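Flarkine Opens Bed-Making Sessions to a Second Shift

Home robotics firm Flarkine has added an evening shift at its Probert Street workshop, where a two-armed robot is being guided through the everyday business of putting sheets on beds so that a learning system can have a good long look at how the job is done.

The work began in August with pillowcases and hand towels, which went well enough that the team felt ready (or nearly ready, as they cheerfully admit) for something a great deal bigger and floppier. A bed sheet never lands the same way twice, and anyone who has wrestled with one alone at the end of a long day will have some sympathy for the robot.

Each session has an operator steering the arms through one stage of the job: finding a hem, lifting the cloth, spreading it over the mattress, tugging a corner down. The run is saved from start to finish, along with the movements of both arms, and then the sheet is pulled off and dropped in a new heap for the next try. The company says it now has 147 sheet runs it is happy with and would like to have 200 before it starts training in earnest.

Not every run makes the cut, of course, but the ones with a slip or a second grab in them are kept too, in a folder of their own. The team at Skesteck, the software partner on the project, asked for those early on, and they have turned out to be some of the most requested material in the whole collection. A person making a bed fumbles a corner now and then and simply picks it up again, and the hope is that the system will learn to do the same without making a fuss over it.

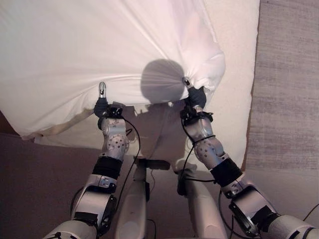
Operators work in blocks of 31 minutes, a figure that came out of a good deal of trial and friendly argument, and then hand the controls over and rest their shoulders. There are 4 of them on the new shift, two with a background in hotel housekeeping, and their habits have already found their way into the runs. One likes to gather a big handful of cloth before pulling, another works patiently along the hem, and Flarkine is glad to have both.

Fitted sheets come next, with all the trouble that elastic brings, followed by duvet covers once everyone has caught their breath. The finished sheet collection will go first to Skesteck and then to Urident, which plans to try it on a robot of its own. Evening sessions run until 9 p.m., except on Friday, when the workshop closes early.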